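Thursday, 4:10 p.m. — entered by Signe Lindqvist
Filed under: Student Projects / Manipulation / Notebook

Session record, Mavard student project, kitchen tasks

The group continued the tabletop series with the hand-held grippers. The purpose of the session was to collect demonstrations of grasping and release on household articles and to compare the open-jaw settings agreed upon last week. The target for the afternoon was 30 demonstrations. The running total for the term now stands at 347.

1. Cup and sticks

The patterned cloth remains the standard covering for this series. Students are reminded that the cup may be handled at any angle, and that the fingers should be fully open before each approach. Episodes in which the cup leaves the fingers are to be kept and marked "release, uncontrolled" — they are not to be deleted from the log. 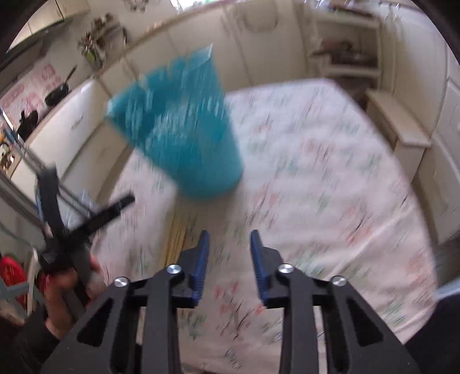
2. Bin, open-jaw approach

The second block used the teal bin. Its wide rim is the preferred grasp point, as the wall below tapers and the pads meet it at a poor angle. Each operator completed five approaches from the left side of the table before changing over. The starting position is with the jaws open and empty over the cloth, and the bin to the right.

Seppälä's labeling sheet was used throughout. One column, "pad contact," was read differently by two operators. I have asked that the definition be written at the head of the sheet before the next session. 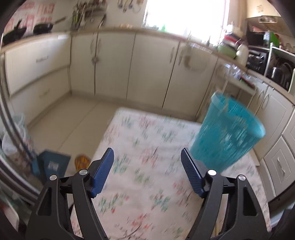 3. Matters outstanding

Pivot screws on both grippers are to be checked for tightness at the start of every session and the result initialed.

Fast wrist motion continues to blur the recordings. Operators should pause for a full second before closing the fingers.

The Gurko converter rejected 5 files. The originals have been retained on the lab drive, and I will run them again with the earlier settings.

The Bridadow team has requested our episode format. A copy may be sent once the column definition is settled.

Recent entries
Finger pad wear, second inspection
Labeling sheet, revised columns
Mavard project: operator rotation for July
Notes on release timing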